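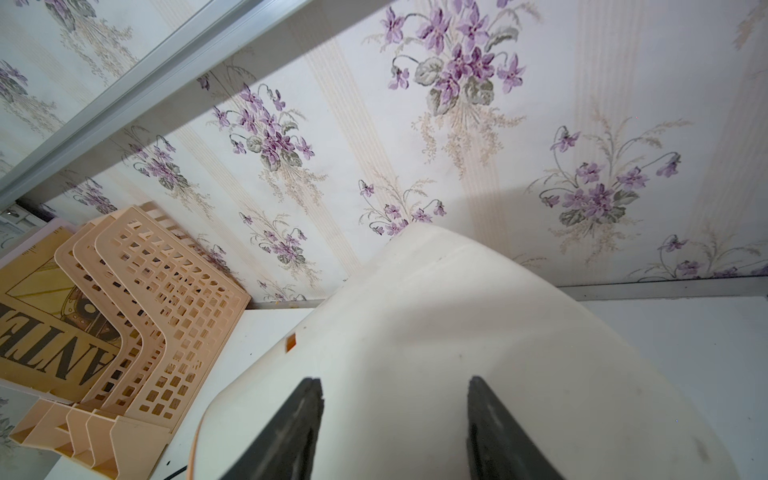 About Jondthorpe

Jondthorpe is a small school for adults who want to learn more about sex, intimacy and long-term relationships. We run evening classes, weekend courses for couples and private sessions, both in person and online. Everyone who attends must be 18 or older.

We opened with one class, a six-week course for married and long-term couples who felt they had stopped talking about sex. It filled up, and the people who took it asked for a second part. Most of what we teach now grew out of requests like that. We have taught more than 100 groups, and 26 courses are on the current schedule.

What we teach

Our beginner courses cover communication, desire, consent and basic anatomy. You would be surprised how many people in their forties and fifties have never seen a correct diagram of the clitoris, or have never been told that desire often shows up after touching starts and not before. We spend a full evening on each of those topics.

Other courses deal with a particular time of life or a particular problem:

Sex after having a baby
Menopause and desire
Erections and aging
Dating again after divorce or the death of a partner
Mismatched desire in couples
Massage for two (clothes on, first evening)

The Mesetti course is our longest. It runs for 15 weeks and is meant for couples who have been together a long time and want to work through the whole subject in order, with reading and exercises to do at home. The name comes from the street where we rented our first room.

How classes work

There is no nudity and no sexual activity in any class. Exercises that involve touch beyond holding hands or a shoulder massage are explained in the room and done at home, in private, if you choose to do them. You can pass on any question or exercise and you don't have to say why.

Groups are kept small. Couples sit together, and single people are welcome in every class that isn't marked for couples. We use first names only, and what is said in class stays there. Classes are never recorded, including the online ones.

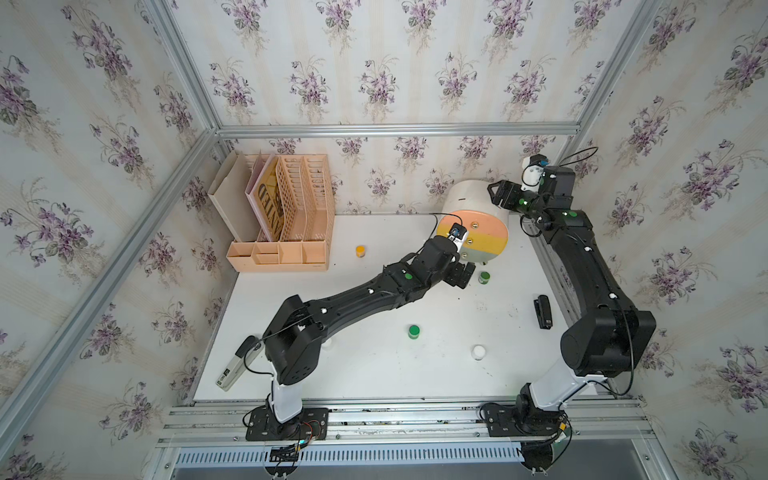
Online students get the same handouts as everyone else, sent by email the day before. You can keep your camera off for the talks. For the discussion part we ask that you turn it on, so that people know who they are speaking to.

Our teachers

Every teacher at Jondthorpe has a professional background in counseling, nursing or health education, and has sat in on a full course before leading one. New teachers work in pairs for their first year. We are men and women of different ages, some married, some single, some gay, some straight. If you would be more comfortable with a male or female teacher, tell us when you sign up.

We are not a medical clinic. Pain during sex, sudden loss of desire and lasting erection problems should be checked by a doctor first – we say this to everyone who calls, and we mean it. We also don't take the place of therapy, and couples in serious conflict will usually do better with a counselor before they come to us.

The Leclerc library

Students may borrow from our lending library, which holds 158 books on sex, relationships and the body. The Leclerc family gave us the first few boxes and we kept the name. Books can be kept for three weeks. The illustrated ones go out fast, so ask for a hold.

Prices and signing up

Couples pay one fee, not two. A limited number of reduced-price places are set aside in each course, and no proof of income is needed to ask for one. If you have to cancel, let us know a week ahead and we will move you to a later date. New evening courses start again in November.

Our mail comes in a plain envelope and card charges show only as JT Courses.

Page last updated 10 Apr 2022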